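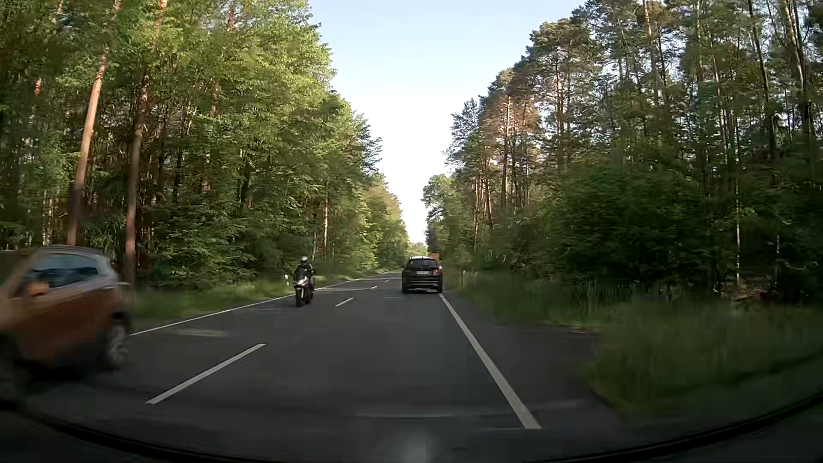
From: Meriem Fahmy
To: road-automation list
Date: 9/30/26
Subject: Re: Budget for the second test car, forest road section

Hello Hatem, hello all,

Thank you for the numbers. I have read them two times and I have some remarks, mostly on the order in which we buy things. I answer below your text.

Hatem Bennani wrote:
> We have to send the equipment plan for next year, and I would like opinions
> from the list before I sign it. My proposal is to equip the second car the
> same way as the first one: forward camera behind the windshield, one long
> range radar, the Risex computing unit and the logging disks. El Idrissi
> offers the full set for 87 thousand, with mounting in their workshop. If we
> also take the roof lidar, the total goes to 127 thousand.
> My feeling is that we should take the lidar now, since the offer is valid
> only until the end of the year and the price in May was higher.

I understand the wish to take everything in one order. But the difference is 40 thousand, and in the same plan we have no line at all for labeling and only a very small one for storage. With the first car we made the same mistake. The car was ready in spring and the disks were full before summer, and after this we were driving with the logging switched to low rate. For me it is better to have a car with fewer sensors which can record every day.

I also ask which sensor helps us for which problem. The Nendance section is a two-lane road with forest on both sides, and our difficult cases there are quite simple to name. A motorcycle comes toward us and is narrow, and a car in the other lane passes our camera so near that it is only blur. In front of us there is a dark SUV against a dark road, and next to its roof something small and orange which can be a sign, a vehicle or anything else. The present detector is good on the SUV, less good on the motorcycle, and for the small orange things it changes its opinion from one frame to the next. A lidar on the roof will help for the distance of the motorcycle, I agree. For the small far object I am not so sure, it will give us very few points. A second camera with a longer lens costs much less, and I would like to see it in the plan as a separate line.

> For the edge of the road I count on the lidar also, because the map from
> Grurkia is not exact under the trees.

Here I have a different experience. On this road the white edge line is well visible in most of our recordings, also where the paved part becomes wider on the right side. The difficulty is the light. The sky between the trees is almost white, and the undergrowth is very dark in the same picture. When the exposure is set for the sky, we lose the verge. So before we pay for a new sensor, I would ask El Idrissi for the camera version with the higher dynamic range and for a matt cover on the dashboard. We still have the reflection in the lower part of the windshield, and the lane software took it for a marking more than once. The cover can be ordered tomorrow, it does not need to wait for the plan.

My proposal for the plan is the following:

Order now: the set for 87 thousand, but with the better camera if the price is acceptable.
Order now: the long lens camera, two pieces, so that one is spare.
Put in the plan: storage and labeling for 11 months of driving.
Decide later: the lidar. We can ask to rent one for the motorcycle tests and compare.

Please can you ask El Idrissi three things? Does the workshop price include the calibration, or only the mounting? Is the roof bar prepared for the lidar even if we buy the lidar later? And how long do we wait for a Risex unit if one is broken? Last time the answer to the third question was very different from what was written in the offer, and the car was standing in the garage during the best weather.

One more point, for the people who do the insurance papers. The second car has to be declared as a test vehicle before the first mounting day, not after. I can send the form we used for the first car if somebody needs it.

If others on the list have used a rented lidar on a forest road, I would be glad to read how it was with the leaves.

Best regards,
Meriem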